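Gripper fingers don't meet evenly after pad swap

hpaucar
Wednesday, 7:40 am
Swapped the finger pads on our small Hitau cell at 1,486 hours. Since then it drops about one pick in 50, and before that it was close to none. I re-homed the gripper and ran it closed with nothing in it. Wrist camera first, then the side camera.
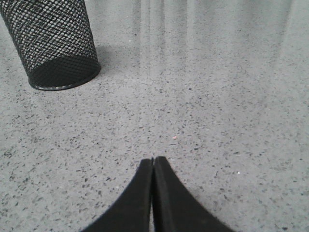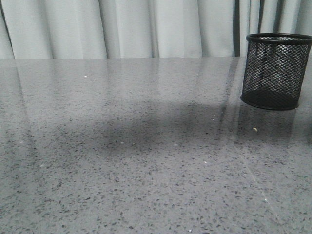
The pads are Proltex, same part number as the old set. Screws are torqued to the sheet. Do I shim one side or send them back?

bogale_tech
Neither yet. Tips look closed to me, and a thin gap lower down doesn't mean much with no load. Did you redo the close offset? New pads are thicker than worn ones.

hpaucar
No, I only homed it.

Eser16
I'd shim. We fought the offset on ours for a month and a thin shim fixed it in one shift.

Henok Tekleab
Disagree with the shim. It covers up a wrong zero and you have to pull it at the next pad change. Set the offset, run 500 cycles, then check the screws again. And wipe the surface down before you test, there are crumbs on it. Grit on a new pad will make it slip too.

Eser16
Grit wouldn't make it miss that often.

Henok Tekleab
It did on mine.

hpaucar
Doing the offset and the wipe tonight. Pads stay on for now. Will post the drop count after the 500.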